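I have been trying to learn to sleep properly since May, and I am pleased to report that I'm getting somewhere, though it has taken me down some very silly roads (and one very expensive pillow).

It started when we moved to the flat on Cindgate. The old place was at the back of a cul-de-sac and the loudest thing out there was a blackbird. Cindgate has buses. It has a bakery with a delivery at ten to four in the morning, and the driver likes to leave his radio on while he stacks the trays. I like the bakery very much. I like it rather less at ten to four.

For the first few weeks I just lay there being cross. Then I did what I always do, which is buy things. First came the pillow, a Urnent, 162 pounds, and I can't believe I'm typing that in public. It's one of those ones with a dip in the middle and a raised bit for your neck. I hated it for a week, got used to it, went away for a night, came home and hated it all over again. It's on the spare bed now and guests are very polite about it.

After the pillow came the app. I won't link to it but it's called Proveck and it gives you a score every morning, and let me tell you, there is nothing like waking up feeling quite perky and being told by your phone that you had a terrible night. I'd be fine until I looked! Then I'd drag myself about until lunch feeling sorry for myself. I lasted a month and deleted it in the queue at the chemist. 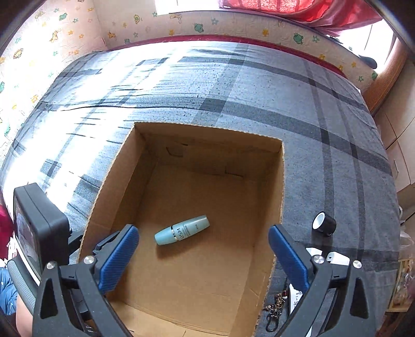 *The cardboard box, open*

What did help was much duller. I moved the bed. It had been under the window, because that's where the bed goes, in my head, and has done since I was a child. It's now on the inside wall, with the wardrobe between me and the street, and the difference is enormous. I still hear the radio if I'm awake anyway but it doesn't wake me. All that money on a pillow and the answer was an afternoon of shoving furniture and a scratched skirting board.

The other thing was getting up at the same time. I'd read this a hundred times and ignored it, because it's such boring advice and I love a lie-in. But I tried it, seven o'clock every morning, weekends as well, and after a fortnight of feeling like a damp sock I started getting sleepy at half ten in the evening. Properly sleepy, too, the sort where you read the same line of your book over and over and have to give in.

Speaking of books, I've got a new rule about those. Nothing with a plot after nine! I made the mistake of starting a thriller in bed and was still going at one in the morning with my heart thumping. My bedtime book at the moment is an old guide to walking in the hills round Murín that I picked up in a charity shop. I've never been and I don't suppose I'll ever go, but it's perfect. There's a peak at 1,197 metres that the author is quite fond of and another at 1,824 that he thinks is overrated, and he takes a very long time to get up either of them. He stops for cheese. He worries about the weather. I've been reading it since the end of summer and I'm not yet halfway.

Things I tried that did nothing for me, in case you're in the same boat: lavender spray (made me sneeze), warm milk (made me get up for a wee), counting backwards in sevens (I got interested), and earplugs, which I really wanted to like. I could hear my own pulse in them and then I was lying there listening to that.

I've also stopped having tea after four. This was the hardest one by miles. I've swapped to a redbush one in the evenings and I'd love to tell you it's just as nice, but it tastes like a shed. You do get used to the shed.

It isn't perfect. I had a rotten night last week, wide awake at three with the whole of a work conversation going round and round, and in the end I got up, sat in the kitchen with a blanket on and ate toast until I felt tired again. I used to think of that as failing. Now I quite like the kitchen at that hour, and at ten to four the bakery van came round the corner and I gave it a little wave.

Next job is the curtains, which let in a stripe of streetlight right across the ceiling. If anybody has bought blackout lining that you can iron on, please tell me whether it stays put in the wash. I've got my eye on some but I've been burnt by the pillow.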